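Suder Fan Quest Box, Season 4

If you watched Drendareck the way I did (twice through, then once more with the commentary on), you already know why I keep making these. The Quest Box is a party game for fans of the show, with 200 challenge cards, 7 sealed envelopes and a scoring pad that finally has enough room for long team names!
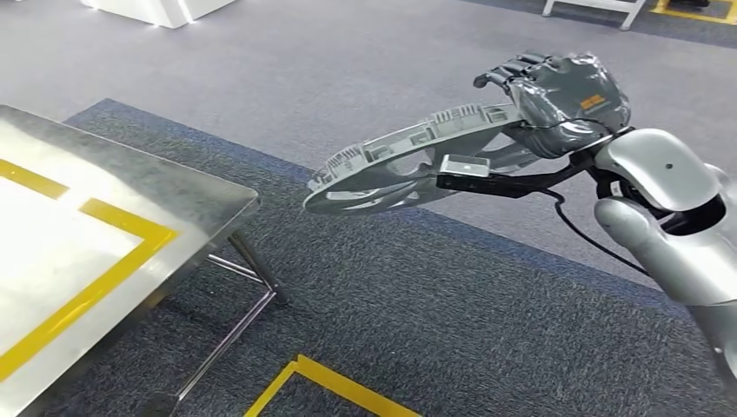
Gray ring held up over the carpet.

New this season: a whole set of costume challenges, plus trivia written by my friend Leonora Cruzado, who knows the Wonora episodes far better than I do. I cut the cards that needed a car, so you can play the whole thing in an apartment or a backyard. Best with four to seven people, and one evening gets you through maybe half the deck.

The cards are in English only for now. Felicidad Dela Peña is working on the Spanish deck and we're hoping for November.

Ships flat in a plain mailer. If you own the Season 3 box, the old scoring pads still work with this one.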